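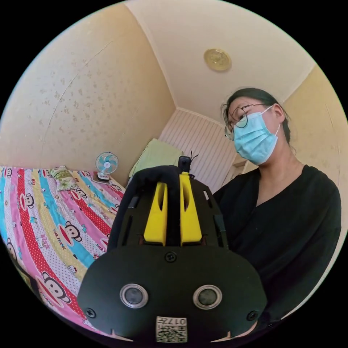
Hazel Van Dusen wrote in to say that the card fraction strips from our January page curled within a month, and that her daughter had started to measure with the curl included. Thin card does curl, particularly when only one face has been covered. The notes below replace the earlier instructions and add some other home-made materials for primary maths.

Fraction strips

Use mounting board or the back of a stiff calendar. Cereal packet card is too soft for strips longer than a ruler. Cut every strip to the same length before marking any of them. A length of 24 cm divides exactly into halves, thirds, quarters, sixths, eighths and twelfths, so all the marks fall on whole centimetres. Fifths and tenths need a second set at 20 cm. Keep the two sets in different colours and do not mix them, as a fifth from one set will not compare properly with a quarter from the other.

Mark both edges of the strip with a hard pencil and join the marks with a steel rule. Cut on the waste side of the line. If you cover the strips in sticky-backed plastic, cover both faces on the same day and press under books overnight. Trim the plastic flush. An overhang of 2 mm on each piece adds up to a visible error when twelve twelfths are laid end to end.

Strips which have already curled can sometimes be recovered by pressing them with the hollow side down. Damp does not help.

Balance from a coat hanger

Choose a rigid hanger with a fixed hook. Swivel hooks tend to bind. Hang two identical yoghurt pots from the notches by equal lengths of string, then hang the whole thing from a cup hook or a door handle, clear of the door itself. It will almost certainly sit out of level. Correct it with small pieces of modelling clay under the lighter pot until the bar is horizontal, and check it again after swapping the pots over. If it tilts after the swap, the fault is in the pots or strings. If it still hangs level, the pots match.

The balance is good for "more than", "less than" and "the same as", and for simple equations with marbles in paper bags. It is not sensitive enough for weighing spices. Use matching bags on both sides, and put an empty one opposite each full one.

Kitchen scales and jugs

Check digital scales before using them in a lesson. One litre of cold water weighs one kilogram, near enough for this purpose. Put the empty jug on the scales, set to zero, fill to the line and read. Read the jug at eye level on a flat worktop, from the bottom of the curve in the water surface. If the scales are right and the jug is wrong, put a strip of masking tape up the side and mark your own scale on it by weight.

Converting between units is better practised with amounts that will be cooked. 300 g of flour written as 0.3 kg is easily checked on the display. For larger quantities, a bottle holding 2000 ml can be emptied into a one-litre jug twice, and the child can write down both figures each time.

Number line on a wall or skirting

Use low-tack decorating tape and test it on a hidden patch first. Fix the zero end, pull the tape straight without stretching it, and fix the other end before pressing down the middle. For a line from -10 to 10 there are 21 marks, with 20 spaces between them. Miscounting these is the most common mistake. Work outwards from zero in both directions, always measuring from zero and never from the previous mark. Ten centimetres per step suits most children and needs 2 m of clear wall plus a little at each end.

Felt-tip rubs off glossy tape. Ballpoint or a permanent marker will stay.

Geometry boards

A softwood offcut 18 mm thick is enough. Tape squared paper to the face, prick through the crossings with a bradawl, and remove the paper before nailing. Round-headed brass pins, 20 mm long, should go in to half their length. Push each one into a slotted scrap of card so that your fingers stay clear of the hammer. Set the outer row at least 2 cm from the edge or the wood may split. Sand the corners. Replace rubber bands when they start to show cracks.

Storage

Flat pieces keep best on edge in a shallow tin. Write the set name and the number of pieces inside the lid. Wash plastic counters in a net bag in warm soapy water and dry them on a towel. Dried beans are a poor substitute in a damp cupboard.

Corrections to Barrett Ostrowski via the contact form | © Farnex Home Pages | Back to top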